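Odero Hand Guiding and Remote Teaching Kit

Product page and notes from the test bench

The Odero kit is an add-on for showing an industrial arm what you want it to do, either by pushing it through the motion or by driving it from a handset across the room. It comes from Lodness and is sold in the US through Shehu. The maker's flyer says anyone can teach a picking job in minutes. We stock it, we use it, and we would put it less grandly.

What you get is a force-sensing collar that fits behind the gripper, a remote handset with two sticks and a grip trigger, an interface box, and the recording software. The arm, its controller and the gripper are your own. Check the fit list before you order, as the collar adds length to the tool and some cells don't have that to spare.

Hand guiding is the mode people ask for at shows. You hold the collar, squeeze the enable switch and move the arm where you want it. For wide, slow moves it is fine. Reaching down into a metal bin is another matter. Your own forearm is in the way of your eyes, the walls limit your wrist, and the last half inch is where most recordings go bad. The software will smooth a shaky path. It will also smooth out the small sideways nudge you made on purpose to get a finger down beside a part, and you won't know until you play it back.

Remote teaching is duller to watch and, for bin work, the mode we would pay for. You stand off to the side, see the whole bin, and bring the fingers down one axis at a time if you have to. The sticks are stiff out of the box and the grip trigger has a dead zone we dislike – turn it down in the settings before you record anything you plan to keep.
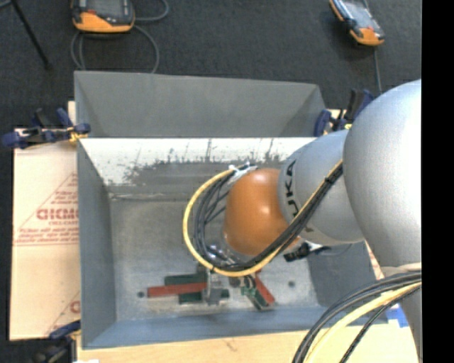
Words and bench notes: Mirjana Vasić | Page checked by Eduardo Sarmiento | Feb 19, 2024

Red and green pieces in a scuffed gray bin make a fair test for a kit like this, and a harder one than it sounds. Pieces that lie close together leave little room for a finger, and one leaning toward the near wall calls for a different approach from one lying nearly flat. A demonstration recorded on the first layout tells the software very little about the second. If a salesperson shows you the same pick from the same spot over and over, ask them to stir the bin.

Pay attention to the hoses and cables too. A loop around the wrist like the yellow and black one on this KUKA swings with every turn of the tool, and neither teaching mode knows it exists. The collar feels force at the tool. It does not feel a cable catching on a bin wall farther up. Tie the loop, run the wrist through its full turn by remote at low speed, and only then start recording. Clamp the bin as well. A recorded path is tied to where the bin stood when you recorded it, and a bin that creeps will make good recordings look bad.

How many demonstrations do you need? The flyer says 3. We got a usable routine from 3 when the part sat alone in open space. For a mixed bin we ended up at 16 per part type, and our playback success over the January trials came to 76 percent. That was with a patient operator and a two-finger gripper. Your number will be different, and we would distrust anyone who quotes you one without seeing your parts.

Details for ordering

Collar weight: 3 pounds, to be counted against your arm's payload
Handset cable: 16 feet; no wireless version
Playback: speed can be raised after recording, in steps
File export: yes, but only in the Lodness format
Warranty: one year on the collar and handset, none on cables

That export line deserves a second look. Your recordings are the expensive part of this purchase, in hours if not in dollars, and for now they stay inside one vendor's software. Lodness has said an open format is planned. It has been planned for as long as we have carried the kit.

Who should buy it: shops that change parts often and already have someone comfortable around a robot cell. If you run one part all year, have it programmed the ordinary way and keep your money. The kit does not replace a risk assessment, and both teaching modes need the arm in reduced speed with a working enable switch.

Trial units go out from our Cloldale counter for a refundable deposit. Bring a box of your own parts, the awkward ones included.

Contact the Cloldale counter | © 2024 Shehu. All rights reserved. | Back to top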